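Sieges for Young Readers
Drevell Junior Encyclopedia
History > The Middle Ages > Warfare
Reading level: 2
Written by Letay Gebremichael
Article number 2446

A siege is a way of trying to capture a castle or a walled town. An army surrounds the place and stops people, food and messages from going in or out. 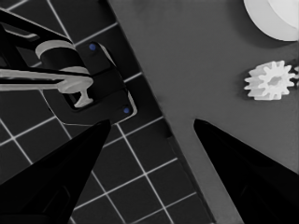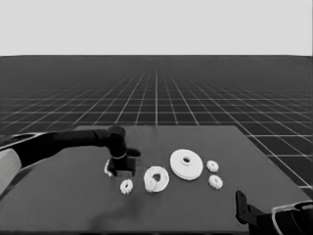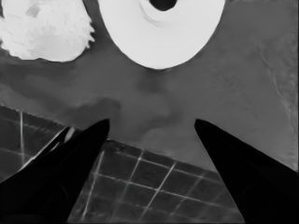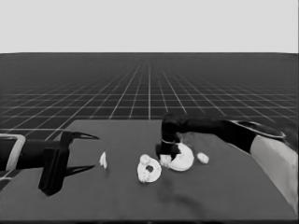
Computer-generated views. Credit: Closent.

Why did armies use sieges?
In the Middle Ages, many rulers protected their lands with castles. A castle with thick walls and a good store of food could be defended by a small number of soldiers. An enemy who marched past it could be attacked from behind. For this reason, an invading army often stopped to capture each castle on its way.

How did a siege begin?
The leader of the army usually sent a messenger to the gate. The messenger asked the people inside to surrender. If they agreed, they were sometimes allowed to leave safely with their belongings. If they refused, the army set up camp and blocked the roads. It might also block a river or harbour.

What happened next?
Some armies simply waited. A siege could last for days, weeks or many months. The defenders had to share their food carefully, and clean water was especially important. The army outside had problems too. Soldiers needed to be fed and paid, and illness spread quickly in crowded camps.

Other armies tried to break in. They used ladders to climb the walls and battering rams to smash the gates. A large throwing machine called a trebuchet used a heavy weight to swing a long arm and hurl stones. Miners sometimes dug a tunnel under a wall, held it up with timber and then set the timber on fire. When the tunnel fell in, the wall above could fall too.

How did defenders fight back?
Defenders shot arrows through narrow slits in the stone. They dropped rocks from the tops of the walls. Many castles had a ditch, called a moat, which made it harder to bring ladders and towers close. Some had 2 or 3 rings of walls, so that the defenders could move back if the outer wall was lost.

How did sieges end?
Many sieges ended with an agreement. The defenders might promise to give up the castle if no help reached them by a certain day. In other cases a friendly army arrived and drove the attackers away.

Words to know
Garrison: the soldiers who live in and defend a castle.
Moat: a deep ditch around a castle, sometimes filled with water.
Surrender: to stop fighting and give up.

Related articles
Castles
Knights and Armour
Town Walls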